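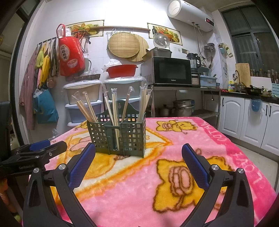
The chopstick holder on its bear blanket, with the drawers behind.

January 30, 2020

So I finally got around to the chopsticks. If you've been reading for a while you know they've been on my list since last April, when I wrote that long grumpy post about kitchen drawers and then did absolutely nothing about it. Well, this week I did something!

We are a takeout household, I'll admit it. There's a noodle place called Butis at the end of our block, and every time I order they drop in a few extra pairs, and I can't throw away a perfectly good pair of chopsticks. I just can't. So they went in the cutlery drawer, and then in the drawer under that, and then (this is the part I'm less proud of) in the box with the birthday candles. When I pulled them all together I had a heap I could barely get both hands around, and I found 15 packets of soy sauce too, one of which had leaked on the candles.

The holder is dark green plastic, a mesh basket kind of thing with square openings and a raised panel at the back with a hole so you can hang it. It's divided inside, which I thought I wouldn't care about and now care about a lot. I got it from Kistix, the little housewares shop next to the pharmacy, for 4 dollars. They had a stainless one as well and I went back and forth for ages, but the steel one was one big open cup, and I know myself. With one big open cup I'd be digging for a matching pair every single night.

My plan was to have the wrapped ones on one side and the loose ones on the other. That plan lasted until I started putting them in, haha. Plenty of them are still in their plastic and those things are slippery, they slide every which way and lean out over the sides like flowers in a vase that's too wide. I've decided I like it. If it bugs me by spring I'll take them all out of the wrappers and do it properly.

The blanket is on the table because I sort everything on that blanket. It's pink fleece with cartoon bears all over it, and it's the one thing in the house that stops stuff rolling onto the floor. Try sorting chopsticks on a bare table and you'll see what I mean! My cousin Thulani Chauke says it's a child's blanket and I should give it to a child. Thulani can mind his own business. He's slept under it on my couch more than once and I didn't hear any complaints then.

Next up are the plastic drawers, and I'm dreading those a bit more. I have two units side by side against the tile, one white with pale blue drawers at the bottom and one that's all minty, and they do not match and I've made my peace with that. The mint one has tea towels on top, then freezer bags, then a drawer of lids that I swear belong to nothing. The other is mostly dry goods. The red basin lives on top of the mint one and I'm leaving it there, it gets used every day for washing greens. The wicker tray on the other one I'd like to do something nicer with. Garlic and ginger maybe? It's pretty shallow, so onions would probably roll right off.

A few of you asked about the red bag on the wall when I had it in an earlier post. It came with a big order from Mthembu, the wholesale grocer across town, back when I was cooking for my aunt's party. It has a bowl printed on it and it's fabric, so it's held up really well. I keep other bags in it. Yes, a bag of bags, you have one too, don't pretend.

And then there's the wooden rail beside it. I keep wondering about hanging the chopstick holder over there, now that I know it has the hole for it. The trouble is I'd have to lean over the drawers to reach it, and with a hot bowl in one hand that sounds like a good way to end up with soup in the tea towels. For now it's going next to the stove. My mother thinks it should go on the dining table like at a restaurant, so we'll see who wins.

I also tried to use up some of the stash by making plant markers for my little balcony patch (we call it the Garden, capital G, it's four pots and a crate). You write on the thick end with a paint pen and push the thin end in. The basil and mint ones came out really cute. The cilantro one I spelled wrong and I've left it.

If anybody nearby wants wrapped chopsticks for a party or a craft thing, leave me a comment. I have plenty, and I'm ordering from Butis again tonight.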